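Garment Care, Unit 2 – Folding Knits
Handout for November 4, 2019

Okay, T-shirts! I know you all fold them at home already, and I did too, badly, until I spent a winter in the stockroom at Clemetti (19 shirts to a shelf, no exceptions). Lay the shirt out on the table first and get your palms on it – push the wrinkles from the middle toward the hem, then pull the sleeves out straight. Cotton knit creeps, so go easy.

Sides in next, sleeves back on themselves, then hem to shoulders.

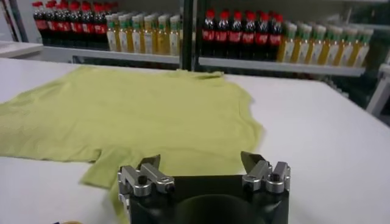 If a sleeve keeps flopping out, open the whole thing up and start over, it's quicker than fussing. We'll do long sleeves in March. Read the Bisgaard chapter up to page 21, please!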